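Frames That Fit: progress report for the Pustow small grants fund, May

Dear Shobha,

You asked for two pages and no adjectives. I can promise the first.

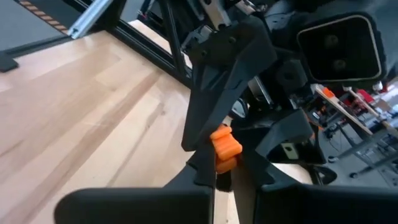
As a reminder, the grant is for a run of affordable eyeglass frames in shapes and widths that people otherwise pay designer prices for. Our starting point was a pair of thick tortoiseshell frames that Nandini Rai tried on in a shop, loved, and put back after reading the tag. She has been talking about them ever since, at length, and your fund is now involved.

Where the money went

Of the grant, $3,770 is spent. Most of it went to Poojary, who cut the first batch of acetate fronts and did a lovely job on everything except the bridge of the narrow style, which sat on the nose like a clothespin. They recut those at half price after a phone call that Sudheer Chacko describes as friendly. The rest went on hinges, cases, and a mirror. We had been checking fit in a phone camera, and a phone camera makes everyone look like they are peering into a mailbox.

What we made

We have 189 finished frames in three styles. The Mostine is the chunky one, a cousin of Nandini's lost love with a slightly softer corner so we can all sleep at night. The Motuvel is a cat-eye, mild enough for a bank and sharp enough for dinner after. The third style is a plain round frame with no name yet. Every name we tried was already on a sofa.

Colors are honey tortoise, dark green, and a see-through pink that Zerrin Duman fought for against the rest of us. It is outselling the black. There is no black. We forgot to order it, and customers have asked for it every single weekend.

What went badly

The wide fit is late. People with broad faces were the reason half of you on the panel said yes, so I won't dress this up: we started with the medium because the pattern was ready, and the wide temples then needed a longer core wire than we had bought. The new wire is in. Sudheer expects sample pairs in about 2 weeks, and he is the gloomy one, so I believe him.

We also lost one market stall to wind. The frames were fine. The display trees went down the street and were returned by a man walking a greyhound.

What comes next

Wide samples first, then a fitting evening at the shop at 6 p.m. on a date Zerrin will send you. Please come and bring your opinions on the round one. Black acetate is on order, dull as that is. We would also like your permission to move the unspent travel money into lens vouchers — several buyers have chosen a frame and then gone home to save up for the part they see through.

Receipts are attached, including the one for the mirror.

With thanks,
Sreekumar Iyengar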